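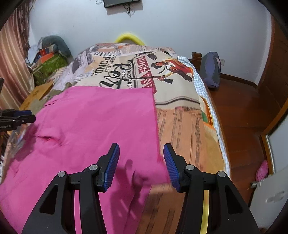
Ticket 376: washing machine in the second-floor laundry stops before final spin, display shows drain fault. Reported by Piroska Sárközi, who runs linen and uniforms for the Sindmont guest house. The machine is the Briltska front loader on the left, not the older one by the window. She says small loads finish normally and mixed loads stop with the drum still full of water. Colour transfer was mentioned in the same report, so I asked which items had been in the stopped loads. They were bed linen and coloured cotton, the same sort of thing as the magenta-pink cloth lying on the bed, and I have asked for anything that strong in colour to be kept out of the test washes until the ticket is closed.

Status: closed
Opened: 7 October 2024
Assigned to: Gijs Peeters
Site contact: Piroska Sárközi

**Entry 1 (Gijs)**

Went up after the breakfast wash. Machine was locked with water showing a third of the way up the glass. Switched off at the wall, waited for the door lock to release and drained through the small hose behind the kick panel. Slow going, two buckets and a roasting tin.

Pump filter out and cleaned. Found a hair grip, two shirt buttons and a lot of grey lint. Impeller turns by hand with the usual notchy feel. Refitted and ran rinse and spin with the drum empty. Completed, no fault shown.

Left it with Piroska to try a normal load.

**Entry 2 (Piroska)**

Ran six pillowcases and two single sheets on 40. Finished fine. Then ran a double duvet cover with towels and it stopped again at the same place. Same light. I have put a note on the door and we are using the old machine, but it takes much longer and we have changeovers until the end of the week.

**Entry 3 (Gijs)**

Filter clean this time, so the first blockage was not the whole story. Checked the following:

- Drain hose from machine to standpipe: no kink where it passes behind the shelf.
- Standpipe: poured a full bucket down it, went away without backing up.
- Hose height: the hook is where it should be.
- Pump supply: present when the drain stage starts.

Pump runs but the note changes after 3 minutes and the flow drops to a dribble. Asked Aurelio Aguirre whether the pump had been changed before. He looked in the old folder and found an invoice from Arellano for a pump and door seal, fitted in April. So the pump is not old.

**Entry 4 (Aurelio)**

For the record, the April job was done because of a leak at the door. The pump was changed at the same visit as it was noisy. I don't have the part number on the invoice, only "pump, drain". I have phoned Arellano and left a message for Wenceslao Becerra asking for it.

**Entry 5 (Gijs)**

Took the front off and removed the sump hose, the fat ribbed one between the tub and the pump. There was a child's sock folded inside it, sitting flat against the wall of the hose. With a small load it seems to have stayed out of the way. With a heavy load I think the flow pulled it across the outlet. That would fit what Piroska saw, but I can't prove it from the bench.

Hose washed out and refitted. The clip was tired, so I used a new one from the van. Cost to this ticket is the clip only.

Test loads:

1. Empty, rinse and spin. Completed.
2. White towels, 60 wash. Completed.
3. Double duvet cover plus bath mats. Completed, drained quickly, spin normal.

Floor under the machine checked with dry kitchen roll after each one. No leaks.

**Entry 6 (Gijs)**

Wenceslao rang back. The pump fitted in April is the correct one for this model and still under their guarantee. No claim needed. I have written the part number inside the kick panel in marker.

On the colour transfer: I can find nothing wrong with the machine there. A load that sits in warm water for an hour after a failed drain is likely to pick up dye, and the two marked sheets were both in stopped loads. Piroska has rewashed them in the old machine with stain remover. One came clean, the other has gone into the dust sheet pile.

**Entry 7 (Piroska)**

Four days of full loads and no stops. Note taken off the door. Socks now go in the net bags, which are on the hook next to the powder. Please can the spare bags be ordered from Alto with the next delivery, we only have two left.

**Entry 8 (Aurelio)**

Bags added to the Alto order. Leobardo Huerta will do the pump filters on both machines with the monthly checks from now on. Closing.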